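Hokell cell, Julatstead: progress report for August

Prepared for the Barua equipment fund by the cell maintenance lead

Summary

The cell is running again, and the second part of the grant has mostly been spent on getting it there. I would rather report that than the word "commissioned", which appears in the Wavico plan and which I don't think we have earned yet. The arm picks and places small parts when the set-up is fresh. It is less good at it after a week of normal use, and we do not fully know why.

Work done on the arm

The wrist joint was stripped and refitted after it developed play. Wavico's view was that the play was within limits and could be corrected in software. We tried that first, as agreed, and it helped for two days. The joint was then opened up and a worn seat was found, so the part was replaced and the correction taken out again. I mention this because the plan still lists the software fix as a finished item, and it should be struck off.

The gripper fingers have been changed for the harder set. They hold square parts well and round ones less well. The base bolts were checked and tightened to the figure in the manual, and one of them had clearly not been tight for some time. How much of our earlier trouble came from that bolt I can't say, and I would be wary of anyone who can.

Simulation

Each change to the home position, the pick heights or the finger set is now tried in the simulated cell before it goes on the real arm. The model was built by Wavico and handed over to us in a usable state, with thin notes.
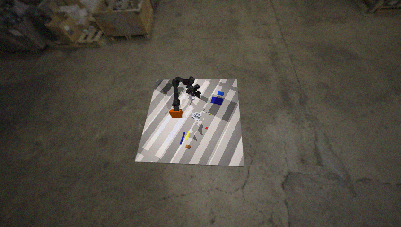 Simulated cell: the arm on its orange base, with mixed small parts on the striped mat.

The striped mat was Wavico's suggestion, meant to make life harder for the part-finding software. It does that. In August we ran 2753 simulated picks over it, and 44 of them failed. On paper that is a very good result, and it has already been quoted in one update as though it described the real machine. It does not. The model knows nothing about a worn joint or a loose bolt, which are the two faults that cost us the most time this year.

On the real arm we ran a much smaller set of 40 picks after the refit, and 11 failed. Most of those were round or very thin parts slipping in the fingers. The sample is too small to hang much on, but the gap between the two results is too wide to put down to luck. Until we have a longer run on the real arm, I would ask that the simulated figure is not used by itself in anything that leaves the site.

Looking after the cell

A short check is now done at 7.30 each morning before the arm is powered for work. It covers the base bolts, the cable where it passes the elbow, finger wear and a return to the home position. The readings go into a paper log next to the cell, which has been filled in more faithfully than the online form ever was. The form is still there and can be closed.

The home position drifts slightly over the week. We reset it when it goes past our limit, which keeps things working but is not a repair. Hokell have asked for the log and have it. Their first answer was to suggest the same software correction as before.

Spending

The wrist part and the finger set came in under the amount set aside. Labour went over, mainly through the two days lost to the software fix and the time spent putting it back as it was. The total stays within the grant. No money has been spent on the second camera, and I would hold it back for now. A better view of a part will not stop it slipping.

Next period

We will repeat the real picks with a longer run and the same mix of parts, once with the hard fingers and once with the old ones. The drift will be measured with the arm cold and again after a full shift. Wavico have been asked to add joint play to the model, and have said it can be done, without giving a date. The decision on whether to sign off the cell should wait for the longer run.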